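Kombucha zu Hause ansetzen: eine Anleitung ohne Heilsversprechen

Wer nach Kombucha sucht, landet schnell auf Seiten, die eine neue Leber, bessere Haut und tieferen Schlaf in Aussicht stellen. Ich halte davon wenig. Belege, die über ein paar Laborversuche hinausgehen, habe ich keine gefunden, und gesucht habe ich lange genug. Was bleibt, ist ein säuerliches Getränk aus gesüßtem Tee, das im Sommer gut schmeckt und wenig kostet. Dafür lohnt sich die Mühe, für die Leber eher nicht.

Was man braucht

Ein Glasgefäß mit weiter Öffnung, ein dicht gewebtes Tuch, ein Gummiband, schwarzen Tee, gewöhnlichen weißen Zucker, eine Kultur und etwas fertigen, ungesüßt nachgereiften Ansatz. Starterpakete wie das von Golestani enthalten im Grunde dasselbe, dazu ein Heftchen mit Mondkalender. Das Heftchen kann weg. Auch die Heizmatte von Okton, die einem in den Foren ständig ans Herz gelegt wird, steht bei mir seit Dezember im Keller. Ein Platz oben auf dem Küchenschrank tut es genauso.

Gläser mit Zapfhahn sehen hübsch aus. Ich hatte eins, bei dem der Hahn nach ein paar Monaten Rost ansetzte, seither schöpfe ich mit der Kelle.

Der Ansatz

Einen Liter Wasser aufkochen, zwei gehäufte Teelöffel Tee hineingeben und 15 Minuten ziehen lassen. Ja, der Tee wird bitter, das soll er. Abseihen, den Zucker einrühren (ich nehme sieben Esslöffel auf die gesamte Menge, andere mehr), dann mit kaltem Wasser auf zwei Liter auffüllen. Warten, bis alles Zimmertemperatur hat. An dieser Stelle passieren die meisten Fehler: Lauwarm ist nicht gut genug, und ab 43 Grad kann man die Kultur gleich auf den Kompost werfen.

Dann 500 Milliliter vom alten Ansatz dazugießen, die Kultur einlegen, Tuch darüber, Gummiband drum. Ob sie schwimmt oder untergeht, ist egal, auch wenn manche daraus ihren Gesundheitszustand ablesen wollen.

Warten und probieren

In vielen Rezepten steht eine feste Zahl von Tagen. Bei mir stimmt sie fast nie. Nach 7 Tagen probiere ich zum ersten Mal, danach täglich. Schmeckt es noch wie gesüßter Tee, bleibt das Glas stehen. Zieht es einem die Wangen zusammen, war man zu spät dran und hat immerhin Essig für den Salat. Pelzige Flecken in Grün, Schwarz oder Weiß sind Schimmel. Dann kommt alles weg, auch die Kultur. Abschöpfen und Hoffen gilt nicht, egal wer es empfiehlt. Braune Fäden dagegen sind Hefe und sehen nur unappetitlich aus.

Abfüllen

Hier wird viel Geld für Bügelflaschen ausgegeben. Schön sind sie, aber bei billiger Ware traue ich dem Glas nicht, wenn Druck darauf kommt. Für den Anfang nehme ich gebrauchte Getränkeflaschen aus Kunststoff mit Schraubdeckel. Die drückt man von außen mit dem Daumen: Gibt die Wand kaum noch nach, gehört die Flasche in den Kühlschrank. Oben einen Rest Luft lassen. Verschiedene Deckelfarben helfen, wenn man zwei Sorten nebeneinander reifen lässt, mehr System braucht es nicht.

Der Fruchtzusatz von Pimance hat bei mir vor allem für Schaum auf dem Küchenboden gesorgt. Ein Stück Ingwer reicht.

Ganz ohne Alkohol ist selbst angesetzter Kombucha übrigens nicht, auch wenn das gern verschwiegen wird. Wie viel drin ist, lässt sich in der Küche kaum feststellen. Wer darauf verzichten muss oder schwanger ist, sollte ihn stehen lassen.
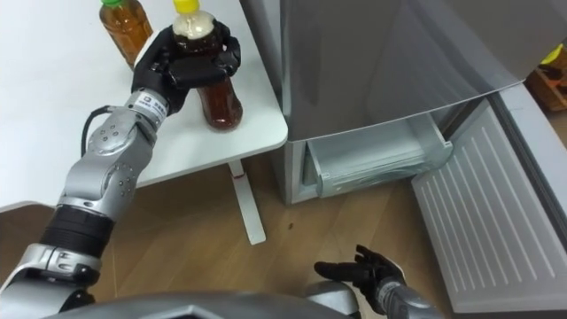

Huia Lockyer: Bei den Kunststoffflaschen bin ich dabei, beim Zucker nicht. Mit sieben Esslöffeln auf zwei Liter wird meiner nach einer Woche so sauer, dass ihn außer mir keiner trinkt. Ich nehme neun und stelle ihn einen Tag früher kalt. Und grüner Tee geht auch, der braucht nur kürzer.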